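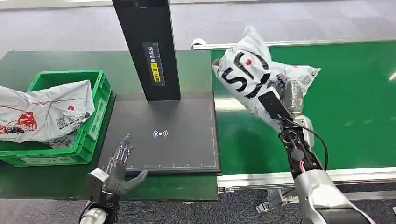 Forum: Packing and Dispatch > Scanning stations

Topic: Soft mailers on a measuring platform

risel_dock
17 February 2020
We run soft plastic mailers from a crate, over a flat platform with a column, then onto the belt. Rigid boxes measure fine. Mailers read high whenever a corner stands up. Last shift: 503 mailers, 493 accepted, the rest keyed in by hand. Does anyone flatten before placing?

hititz
Yes. One pass with the palm, label up, then place. If the barcode sits on a fold it won't read either.

Na-rae Bae
I disagree with flattening. The contents shift and the bag springs back. We fold the empty end under and put it down against the ruler edge.

hititz
Folding under adds thickness. On thin mailers that can be a full size step.

Na-rae Bae
It adds 2 mm on ours. The loose corner added more.

eide_packer
Check the crate too. If mailers hang over the rim they come out already creased. We cut the fill to 6 layers and most of the bad reads stopped.

risel_dock
Ours are filled past the rim. I can lower that tomorrow. Does crate position matter?

I-seul Yang
Keep a gap between crate and platform. A bag trailing off the crate onto the plate will upset the reading of the next item. Re-zero after moving anything.

hititz
Agree on the gap. Still not folding.

risel_dock
Lower fill first, then the fold on half the crates. Will post both reject counts.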